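Lance à débit réglable Kedley : neuf manœuvres plus tard

Je ne pensais pas écrire un jour autant de lignes sur une lance. On en a tous eu des dizaines en main, on les prend dans le coffre, on raccorde, on ouvre, et on n'y pense plus. Mais depuis que la Kedley est arrivée à la caserne, je me surprends à arriver en avance aux manœuvres pour être sûr de l'avoir au bout de mon tuyau !

Pour situer : nous sommes un centre de secours de campagne, beaucoup de pavillons, deux zones artisanales, une scierie, et des fermes où le premier poteau est souvent loin. Nos anciennes lances étaient des Gruso, increvables il faut le dire, mais avec une bague de débit qui avait fini par se durcir au point qu'on la laissait toujours sur la même position. Autant dire qu'on avait des lances à débit fixe sans se l'avouer. Quand il a fallu les remplacer, on a eu en prêt une Grimico et une Kedley, et j'ai pu essayer les deux dans les mêmes conditions, avec la même pompe et les mêmes établissements.

La prise en main

Première impression, la poignée. Elle est plus inclinée que ce que je connais, et avec des gants de feu un peu raides ça change tout : le poignet reste droit, l'avant-bras travaille moins. À genou derrière une porte, on sent nettement la différence au bout de quelques minutes. Le levier d'ouverture est large, franc, il part sans à-coup et il reste où on le laisse. J'ai pu faire des ouvertures partielles très propres, ce que je n'arrivais jamais à faire avec la Gruso (elle, c'était tout ou rien, et plutôt tout).

La bague de débit se manœuvre avec deux doigts. Les crans sont marqués, on les compte sans regarder, dans la fumée froide comme dans le noir complet. La bague de forme du jet est juste devant et j'avais peur de confondre les deux. Ça m'est arrivé à la première séance, plus jamais ensuite, les reliefs sont assez différents.

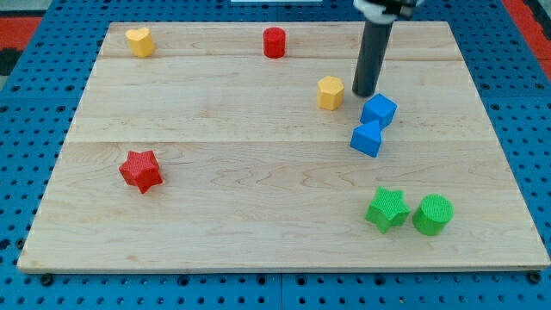 Formes en couleur sur un plateau en bois clair.

Le jet

C'est là que je suis devenu franchement enthousiaste. En jet droit, la veine est belle, serrée, elle tient loin sans s'effilocher. On a travaillé sur la façade de la tour, depuis la cour, et on plaçait l'eau dans l'ouverture du troisième niveau sans tâtonner. En jet diffusé d'attaque, les gouttes sont fines et bien réparties, avec très peu de trou au centre du cône. Pour les impulsions au plafond, c'est un régal : on ouvre, on ferme, le cône se forme tout de suite et se coupe net. Pas de filet qui dégouline sur le binôme – les camarades qui passent leur vie en deuxième position apprécieront.

Au caisson, avec un vrai feu de palettes, j'ai retrouvé les mêmes sensations. On garde la main sur ce qu'on envoie, et pour les plus jeunes c'est très formateur, ils voient enfin le lien entre le geste et ce qui se passe au-dessus de leur tête. J'ai eu un stagiaire qui noyait tout depuis des mois et qui, avec cette lance, s'est mis à doser. Il y est sûrement pour quelque chose aussi, mais quand même !

Face à la Grimico

La Grimico n'est pas une mauvaise lance, loin de là. Elle est plus légère, plus courte, et dans un escalier étroit je comprends qu'on la préfère. Son jet droit est très correct. En revanche son cône met un petit temps à s'établir, et le levier a un point dur à mi-course que je n'ai jamais réussi à oublier. Sur une impulsion courte on passe ce point dur deux fois, et au bout d'une heure ça agace. Si vous faites surtout du feu de végétation et que vous portez la lance toute la journée, essayez-la, le poids compte. Pour du feu de structure, mon choix est fait.

L'entretien

Après chaque séance : rinçage à l'eau claire, purge, un coup d'œil à la grille d'entrée. Celle de la Kedley se sort sans outil et on récupère vite les petits graviers, chez nous c'est important, on aspire souvent en étang. Le joint de raccord d'origine m'a paru un peu sec, je l'ai changé pour un Engström qu'on avait en stock et l'étanchéité est parfaite. La couronne avant en caoutchouc a déjà quelques marques, elle est tombée sur le béton (pas par moi, je précise), sans conséquence sur la forme du jet.

Ce que j'aime moins

Deux choses. Le marquage des débits est gravé puis peint, et la peinture s'efface déjà sur les positions qu'on utilise le plus. On sent les crans, d'accord, mais pour expliquer à un débutant, lire les valeurs c'est mieux. Et puis la position de rinçage est trop facile à atteindre, il suffit de pousser un peu fort en fin de course pour y tomber. J'aurais aimé un verrou, même tout simple.

Pour le reste, foncez l'essayer si vous avez l'occasion de vous en faire prêter une. Prenez-la avec votre propre pompe et vos propres tuyaux, une lance se juge avec ce qu'il y a derrière. Nous, on en a demandé trois, une par engin et une pour la formation, et j'ai déjà repéré celle que je veux sur le fourgon.

Publié le 16 avril 2019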